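About us

Clollow is a kitchen worktop and tiling firm based in Erthorpe. We measure, cut and fit stone worktops, and we tile the walls behind them. We work mostly in private homes, with a smaller amount of work for cafés, village halls and landlords.

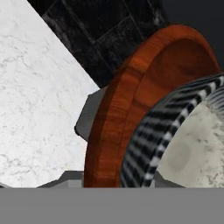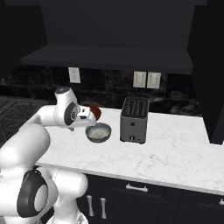

The business was started by Lutz Steinbach, who trained as a stonemason and spent the first part of his working life on church repairs. He took on his first kitchen as a favour to a neighbour, cut the slab by hand in a rented garage and carried it down the road on a borrowed sack barrow. Two more neighbours asked for the same thing. He gave up the church work at the end of the following summer.

Agustina Quezada joined him as a tiler and is now joint owner. She runs the fitting teams and looks after the diary, so if you ring to ask when we are coming, you will most likely speak to her. Lutz runs the workshop and does nearly all of the templating himself.

Where we work

Our workshop is on the lane behind the old dairy in Erthorpe. It has a saw, a polishing bench, a slab store and a small showroom at the front with a kettle. We cover Erthorpe, Drinuren and the villages between the two, and we will go up to 55 miles for a full kitchen. For small jobs such as a single windowsill or a hearth we normally stay closer to home, though it is worth asking, as we may have a van passing.

Drinuren used to have its own showroom. We closed it when the lease ran out and moved the sample boards to Erthorpe. The phone number for the Drinuren shop still works and comes through to the same desk.

What we fit

Most people come to us for marble, granite or slate. We also supply quartz composite, and we will fit a worktop you have bought elsewhere as long as we can look at it first. We keep 300 samples in the showroom and you can borrow up to four at a time. Please do take them home. Stone that looks cream under our lights can look pink in a north-facing kitchen, and veining that seems faint on a small piece can be much stronger across a whole slab.

Marble needs a plain word. It marks. Lemon juice, vinegar and wine will dull the polish if they are left on it, and a sealer slows this down but doesn't stop it. Some of our customers are happy to see their worktop pick up rings and scratches over the years. Others would hate it, and we tell them to have granite. Lutz has marble at home and Agustina has slate, and they have never agreed about it.

For walls we fit ceramic, porcelain and natural stone tile. Agustina sets out every wall on paper before anyone opens a bag of adhesive, and you will be shown the drawing. It marks where the cuts fall, where the sockets land and which way the joints run. Tiles laid on the diagonal cost more in labour and waste more material, and the quote will give both prices if you are undecided.

How a job goes

You send us a rough sketch with measurements, or bring it in. We reply with a price, usually within the week. If you want to go ahead we take a deposit of £300, and you come to the workshop to choose your slab. We ask everybody to do this in person where they can. Wear old shoes, as the slab store floor is nearly always wet.

Templating happens once your base units are in, level and fixed. We can't template to units that are going to move. We will need your sink and hob on site, or at least the maker's cutting sheets. The visit takes a morning. Fitting is usually nine or ten working days later and takes a day for most kitchens, two if there is an island or a long join. Tiling follows after that, with a gap for the adhesive to set before grouting.

We don't do plumbing, gas or electrics. We can pass on the names of people in Erthorpe we have worked alongside, but you would be hiring them directly and their bill is separate from ours.

Offcuts

Every slab leaves something over. Larger pieces go on the rack by the workshop door and are sold for hearths, shelves, pastry boards and bathroom sills. Prices are chalked on the back. Smaller bits go in the crate outside and are free to anyone who wants them for a garden or a craft project. A potter in Teuber takes a good share of the black granite, so if you have your eye on that, come early.

The people here

There are nine of us, counting the Saturday help in the showroom. Three started as apprentices with us and stayed on. We take one apprentice each August, either in stone or in tiling, and the place is advertised on the noticeboard page and in the window. No experience is needed, but you must be able to get to Erthorpe for half past seven, and the work is heavy. A slab can weigh 155 kilos and is moved with a trolley and at least two people - we don't lift anything like that by hand and won't ask you to.

Guarantee and aftercare

Our fitting is guaranteed for five years. This covers joins, levels, silicone and grout. It does not cover stains, heat marks or chips from dropped pans, though chips can often be filled and we charge a flat call-out for that. Each customer gets a care sheet and a small tin of the sealer we used. If you have lost the sheet, ask and we will post another.

Opening hours

The showroom is open from nine until four, with a break for lunch between half past twelve and one. The workshop starts earlier, but please don't walk through while the saw is running. Parking is in the yard, on the left-hand side. The right-hand side is kept clear for slab deliveries.

Page last updated 2020-02-17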